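Fiifi Ankrah
Speaker notes: Shelves Don't Pick Things Up
Friday session, Odoi, second slot after the break

Running time 31 minutes if I don't get dragged into the label maker argument. Leave the clicker on the lectern for whoever follows.

Slide 1. Title
Say name, say I run the floor at the Allo hall, say I have no shelving to sell. Wait for the Stirkska people at the back to laugh or not laugh.
I was asked to talk about "the organized workshop." I said I'd talk about whether there is such a thing. They printed the first title anyway.

Slide 2. The promise
Read out the line from the Zostura booklet: "A place for every item, and every item home by five."
Ask for hands. Who has a place for every item? Who was home by five?
Don't be too hard on the booklet. I've used parts of it. The part on hanging cords by length is good and I still do it. The part where you draw an outline around the broom I have my doubts about. I drew one. The broom spent most of August leaning next to it.

Slide 3. What we bought
Shelving, bins, hooks, floor tape. The order came to 429 dollars before the tape, and I signed for it, so when I complain I'm complaining about myself.
The pitch went like this. Stuff ends up on the floor when it has nowhere else to go. Put up shelves and the floor clears.
Sounds right. I believed it for a couple of weeks.
Pause here. Somebody always nods.

Slide 4. Where things really land
Things get put down where the person's hands are when they're done with them. I have walked that hall at closing time for years and that is the only rule I would bet money on. If the shelf is against the back wall and the work is in the middle, the shelf loses. It loses at 10 in the morning and it loses worse at 4:30.
Point for the facilities crowd: a big room makes this worse. Everybody wants an open hall. You get the nice high ceiling and you can see who's in. You also get a long walk to put away one small thing, and nobody is going to make that walk thirty times a day.
(If someone says "carts": yes, slide 9, hold on.)

Slide 5. The floor
Leave this one up for a bit and let them look.

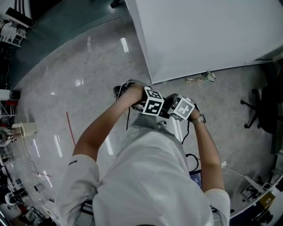
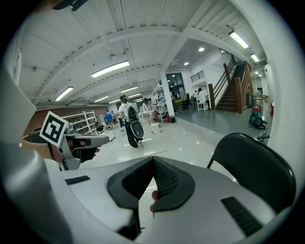 First picture: shiny gray floor, white panel, toy at the foot of it. Second: the long view, brick wall and white shelving at the back.

Ask them where the shelves are. Give them time to find the back left. Then ask what's on them.
Nothing is on them. Lovely white metal shelves and nothing on them, and meanwhile there's a length of black cable or tubing on the floor past the chair. I would like the person who wrote the booklet to explain that to me.
Then go back to the toy. Small animal of some kind, pale green, white and brown. I've asked people what it is and had several confident answers, none the same. It's on the floor at the bottom of a wall panel, and that is the first place I'd send anyone who has lost something small. Stuff drifts to the edges. Anything up against a panel looks parked, like somebody meant it, so people step past it.
Middle of the floor gets picked up. Edges don't. I sweep the edges first now.

Slide 6. Shiny floors
Short one. I was told a glossy floor shows dirt, so people keep it clean. I don't buy it. A glossy floor shows reflections. Under strip lights you get long bright streaks and a small dark part can sit in one all day. Pale things on light gray are worse.
If you are choosing a finish, take a handful of the small stuff you actually lose, drop it on the sample, and stand back as far as you would normally be. The sample in the showroom is the size of a dinner plate. Of course you can find a screw on a dinner plate.

Slide 7. Light
Same complaint. Everybody wants to tell me how bright their ceiling is. Look at the long view again if they want (go back one, then forward two). White ceiling, white beams, tubes down the length of it. Lower ceiling on the right with the round downlights. It's a good ceiling. My trouble is underneath, down by the base of things, and for that I carry a flashlight and lay it flat on the floor. Costs next to nothing. Try it tonight in your own kitchen, you'll be upset.

Slide 8. My log
I kept a log of what I picked up at closing, and where. Stopped at 300 entries. Of those, 37 were things that had a labeled place within arm's reach of where they lay. So the label didn't do it and the distance didn't do it. I can't tell you what would have. Tired people, I suppose.
Be fair: one hall, one person with a clipboard, and I was in a mood for part of it. Don't let anybody quote this as a study.

Slide 9. What I do now
Keep this loose, talk it, don't read.
One bin that moves. It goes wherever the work goes. Everything loose goes in it and I don't sort it until the end of the week.
Chairs go back before anything else. Chair legs hide more than cabinets do.
Cables get coiled by whoever unplugs them. This works half the time. I'm still asking.
Edges first, then the middle.
Empty shelves come down or get moved closer. I have said this at two meetings. They are still up.
Carts: tried two. They became shelves with wheels, parked along the wall, full of things no one could name. If yours work, come find me, I'd like to see them on a bad afternoon and without you tidying first.

Slide 10. Questions
Likely ones:
"Isn't this just discipline?" Ask them when they last put away the scissors.
"Did the tape help?" It peeled. The glossy finish again.
"Would you buy the shelving again?" Half as much, twice as close.
"What happened to the toy?" It lives in the moving bin. If it's yours, see me at the coffee table.

Collect the handouts left on chairs. There will be plenty.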